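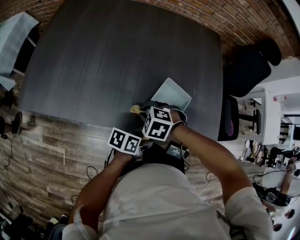

Open mic nights are a hard sell to me, I'll admit it up front. I've sat through too many sad covers in too many back rooms. So when Dirk Van Rooij asked me to come talk about Skundard, his open mic at Coppens in downtown Hesmont, I said yes mostly for the fries (they're very good fries). We sat and talked for most of an afternoon, and before we got to a single song he'd spent ten minutes on furniture. He has opinions about tables! The one he likes is big, dark gray wood, with the grain just barely showing and edges that bow outward, so that people end up facing a little toward each other and a little toward the stage. "You put a band of strangers at a small round table and they look at their phones," he said. "Give them a big one and they have to talk. Somebody's elbow is going to be in somebody's nachos."

Skundard started in April, on a Tuesday, with a sign-up sheet taped to the ice machine. Dirk had been booking regular bands at Coppens for a while, the kind that play two sets and bring their own fans, and he noticed that the same kids kept hanging around after load-out asking how you get a slot. "I'd tell them to send me a demo," he said, "and they'd look at me like I'd asked for a fax. They didn't have a demo. They had three songs and a guitar with a crack in it."

So he gave them a night. Well, he gave them the dead end of a night, after the dinner crowd, and then the owners looked at the bar take and gave him the rest of it.

The rules are short. You get two songs or ten minutes, whichever runs out first. It's 18 and over after nine, and younger players can go on early if a parent comes along. No backing tracks with vocals on them. You can read a poem, you can do a bit of stand-up, you can play the saw (a man did, and I'm told it was lovely). You can't do a third song even if the room is begging. I asked whether he'd ever let that one slide.

"Once," he said, and put his head in his hands. "Once. And I had thirteen people waiting behind her who all wanted a third song too. We closed so late the kitchen guys were asleep in the booth."

The sound was the other thing I wanted to ask about, as most open mics I've been to sound like a man shouting in a mailbox. Coppens has a Cadach board that came with the building, and Dirk talks about it the way some people talk about an old truck. Channel four buzzes. Channel six is fine if you don't touch it. He runs two vocal mics, one DI box, and a cheap keyboard that lives on its stand all night so there's no changeover. Drums are a snare and a pair of brushes and that's it. "If you bring a full kit I'll help you carry it right back out to the car," he said. "With love. But out it goes."

I asked what a first-timer should know and he got going on this one so fast I had to ask him to slow down while I wrote. Tune before you walk up. Don't apologize for your voice. Tell the person on sound what you're playing and whether you sing quietly, and tell them before you start. Stay for the act after you, at least. He feels strongly about that last one. "People do their two songs and they're out the door with their buddies, and the next guy gets an empty table to sing to. I've started saying it from the stage. I say it nicely. Mostly nicely."

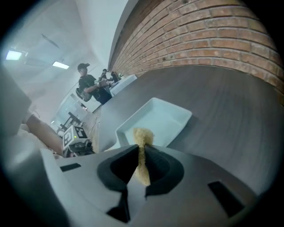
Tharushi Nanayakkara told me the nerves never really go, and that she has played Skundard more times than she can remember and still goes out to the parking lot beforehand to hum. What helps, she said, is going on early, while people are still ordering and the room has a bit of noise in it. A silent room is much worse. She also thinks Dirk should drop the sign-up sheet and pull names out of a pitcher, and she has told him so, at length, and plans to keep telling him.

I took that back to Dirk. He laughed and said he'd heard it. "She's probably right. But then the folks who drive in from the county could be on last, and they've got work in the morning. I don't have a good answer. Maybe half and half? Write down that I'm thinking about it."

I wrote it down.

He's also thinking about a bigger show, and this is where he got a little shy on me. The hall across the street from Coppens holds 300, and he'd like to put the best of the Skundard regulars on over there with a proper lineup, posters, a door charge, everybody getting paid something. When I asked how many tickets he figured he could sell, he ate a fry and looked out the window. "Enough to pay the sound person," he said. "After that, I'm happy. I mean, I'd like it full. Who wouldn't? But there's a girl who wrote her first song in our hallway, and I'd like to see her do it under real lights."

I did stay for the music that night, by the way. A brother and sister did a country waltz that fell apart in the middle, and they laughed and picked it up again and got the biggest hand of the evening. Somebody read a poem about a dishwasher. I stuck around for the act after them, and then for the one after that.

Skundard runs every Tuesday at Coppens in Hesmont. Sheet goes up at six, music from seven, no cover. Get the fries with the pepper stuff on them.

First published July 2022

Nightlife > Live Music > Interviews > Skundard at Coppens

What's On Bars Live Music Comedy Interviews Submit a Listing Contact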